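Unit 7: Can It Do the Dishes Yet?
Reading time: 4 min

Short answer: some of them, on a good day, if you don't move the sink.

Last week we looked at the Furnora sorting line, where an arm does one job on one kind of box and does it all night. Kitchens are ruder. Bowls come in odd sizes, they shine, and people leave them wherever they like. 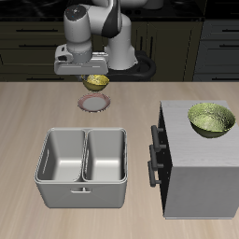
Fig. 4. Simulated kitchen: small bowl held over a plate, larger bowl on the cabinet at right.

Simulation is where most chore training starts, mainly to spare the crockery. Suppose a policy stacks the bowl in 74 of 200 simulated tries. A press office calls that promising. Your roommate, with the same score, would be asked to move out.

For November: read the Undau handout and write one page on which chore you would hand over first, and what you would lock away beforehand.

Robots at Home and Work, course notes, Cabrera campus. Updated 07/06/2020
Back to top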